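# Teleop Catch-Up, Minutes (August) 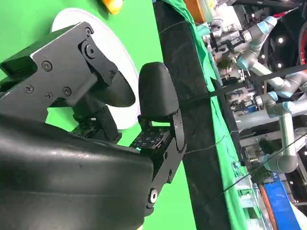 No. 37

Present: Irfan Nair, Anisa Setiawan, Kipchumba Kirui, Suryani Sumampouw, and me (Rizal Setiawan, taking notes again, so complain to me if I got you wrong). Anisa joined by phone for the first part and walked in during the plate discussion.

**Last time's notes**

Approved. Kipchumba wants it written down that he said "slow down at the rim," and I had typed "slow down at the ramp." Fixed!

**Plate task**

We spent most of the hour on this one. The green mat is staying and so is the white plate, and we're all much happier with how it stands out from the wrist view. Irfan has been doing the demos by remote control and says picking up the plate is fine as long as you come in low with the bottom finger and don't twist late. Suryani twists late (her words, not mine). She asked if she could go back to guiding the arm by hand for the first part of the move and only switch to remote for the grasp. I thought that would leave a weird hitch in the middle of every recording. Irfan thought so too, but we agreed she should try a short batch both ways and we'll look at them side by side.

We're at 2,592 demos saved across all the tabletop tasks. Anisa asked how many of those are any good – fair question. Kipchumba has been tagging the ones where the operator backs up and tries again, and he'd like to keep them in a separate folder. I'd been deleting mine, so I'll stop doing that.

**Cable**

Long talk about the thin cable over the padded edge. Irfan would like it taped down along the side of the table. Suryani says tape pulls the green cloth crooked and then she has to redo it every morning. We settled on clips. Anisa has a bag of them at her desk.

**Markasska**

That's the new replay tool, for anyone who missed last month. I like it a lot! You can scrub through a demo and see the finger opening right under the wrist video. Two gripes: it still shows the wrist video sideways unless you tell it to rotate, and it forgets the setting when you close it. Kipchumba will write to Edier, who are supposed to be looking after it.

**New operators**

We can take up to two people for training. I said I'd sit with them for the first session, hand guiding only, and Irfan will take over once they move to the remote. He wants everyone to start on the plate (I'd have picked something softer, but okay).

**To do**

- Suryani: short batch, both methods
- Anisa: clips
- Kipchumba: retry folder, note to Edier
- Irfan: write up his low approach on one page
- Me: stop deleting things, book the room

Next meeting at the same time, 10:30. Bring your own coffee, the machine upstairs is still out.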